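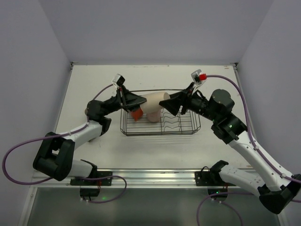
El escurreplatos —o escurridor, como decía mi madre y como sigo diciendo yo cuando me despisto— es el utensilio donde se deja la vajilla recién lavada para que suelte el agua sin necesidad de paño. Llevo años escribiendo entradas sobre menaje y os confieso que a esta le tenía muchas ganas. Los hay de madera, de plástico, de acero y de cosas que prefiero no recordar, pero mi favorito es el de alambre: una cesta ancha y baja, de varilla fina y oscura, en la que una taza color rosa pálido cabe de sobra y todavía queda sitio para más cacharros. La rejilla abierta deja ver la encimera por debajo, y por ahí mismo se escapa el agua.

En español se le llama también escurridor, escurreplatos a secas o, en alguna casa que conozco, «el cacharrero». Sunita Chaturvedi recogió más de 20 nombres para su glosario doméstico, y yo le discutí por carta unos cuantos (perdí casi todas las discusiones, todo hay que decirlo).
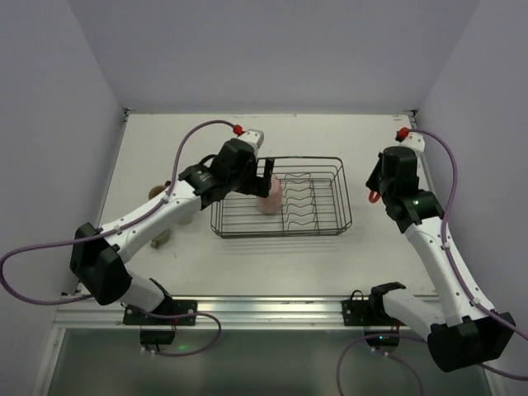 Partes y distribución

El modelo de cesta tiene un borde, unos lados que se abren hacia fuera y un fondo de varillas paralelas. Hasta ahí, fácil. Lo que de verdad da juego son los separadores: en este van ondulados, como una fila de olitas de alambre, y ocupan parte de la mitad derecha. Los platos se colocan de canto entre onda y onda. Las tazas van mejor en la zona lisa, al lado de los separadores, y los cubiertos donde se pueda si no hay cestillo aparte, que en mi cocina acaban siempre cruzados y haciendo ruido.

Los catálogos de Rollow distinguían entre cesta «corta» y cesta «larga», con 75 piezas de menaje de cocina en total, y los de Stullau preferían hablar de raciones. Yo soy de los primeros, me entiendo mejor con las cestas.

Colocación de las tazas

¡Boca abajo, por favor! Una taza boca arriba guarda un charquito en el fondo durante horas. Sushil Rajput, con quien he tenido esta conversación ya demasiadas veces, defiende inclinarlas un poco para que entre aire por el borde, y reconozco que se secan antes. El pie es otro asunto: muchas tazas de cerámica llevan un anillo sin esmaltar en la base, y conviene pasarle un trapo antes de guardarlas apiladas.

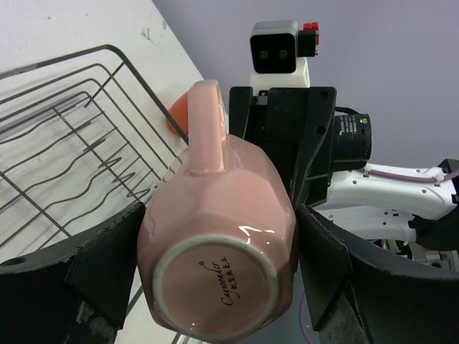

Base de una taza rosa de cuerpo facetado, con el anillo sin esmaltar y la marca impresa dentro.

Las facetas, por cierto, son una alegría para la vista y también para la mano con jabón. Véanse además: bayeta, fregadero, tabla de escurrir.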